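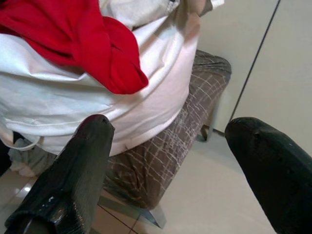 Ticket 277: Gripper closes on air when picking cloth
Project: Zirkent arm (home build)
Opened by: Szymon Adamczyk
Assigned to: Rodica Stoica
Opened: March 2022
Status: Closed
Priority: Normal
Component: gripper, wrist camera, pick script

Summary

When the arm picks from a pile of laundry on the ottoman, the fingers often close above the fabric and come up empty. Hard objects are fine. The pile is mixed, mostly white with a red piece on top. The red piece gets picked most of the time. White on white is where it fails.

Setup

Arm: Zirkent, second build, clamped to the rolling base
Gripper: two-finger, Sanano servo, printed fingers
Camera: small USB camera on the wrist, looking out between the fingers
Software: Wosov pick script, main branch
Floor: glossy tile

Steps to reproduce

1. Heap the laundry on the ottoman.
2. Home the arm and open the gripper all the way.
3. Run the pick script with the target set to "any cloth."
4. Watch the last part of the approach.

Expected: fingers go into the fabric, close, lift.
Actual: fingers stop short, close, lift with nothing. The script logs a good grasp and moves on to the drop position.

Log

Szymon: Ran 40 picks to get a number. 6 of the picks on white fabric worked. I didn't keep a separate count for red, but it was clearly better. Same result with the ceiling light on or off.

Rodica: Two problems here, I think. One is stopping short and the other is reporting a good grasp with nothing held. Please split the log output so we can see the depth estimate and the servo current for each pick.

Szymon: Done. Depth estimate on white jumps around from one pick to the next even when I don't touch the pile. On red it stays put.

Rodica: What is exposure set to?

Szymon: Auto.

Rodica: Lock it. With the black fingers taking up the lower part of the view, auto exposure brightens everything and the white fabric loses its folds. The depth estimate needs those folds. Set exposure manually with the gripper open over the pile, then lower it until you can see creases in the white.

Szymon: Locked it. Creases show up now. Depth is steadier but the fingers still stop high, by about 3 cm.

Rodica: Is that the same every time?

Szymon: Pretty much, yes. I checked with a ruler against the edge of the ottoman.

Rodica: A steady offset sounds like the tool length. Did you change the fingers after the last calibration?

Szymon: I did. The old ones were the long set from Krawczyk. I switched to the shorter, rounder ones because the long ones snagged on hems. I never updated the tool length in the config file.

Rodica: Update it, redo the touch-off on a hard surface, then try again. Don't touch off on the ottoman. The padding gives and you'll get a bad number.

Szymon: Touched off on a cutting board on the floor. New tool length saved. The fingers go into the pile now. First few picks all came up with fabric.

Szymon: Still getting a false "good grasp" when I take the cloth away by hand right before the close. So that part is not fixed.

Rodica: The script checks current only at the moment the fingers stop. They draw current when they meet each other too, so an empty close looks the same as a full one. Compare the final finger position as well. If it is at or near the fully closed value, call it a miss.

Szymon: Thin cloth also closes almost all the way. A pillowcase in a single layer reads nearly the same as empty.

Rodica: Then add a second check after the lift. Take one picture before and one after and compare the area between the fingertips. It only has to answer yes or no.

Szymon: Added. It gets thin cloth right so far. It was wrong once, when a reflection on the tile landed between the fingers. I moved the check position higher and turned the wrist toward the wall, and have not seen it since.

Rodica: Good enough. Please put the finger swap procedure in the readme, including the tool length step.

Resolution

Exposure locked. Tool length corrected for the short fingers. Grasp check now uses finger position plus a picture comparison after the lift.

Not fixed here

Picking up two pieces at once. Opened as a separate ticket.
Cloth that falls to the floor beside the ottoman is outside the search area and gets ignored. Leaving as is until the base can move on its own, planned for July.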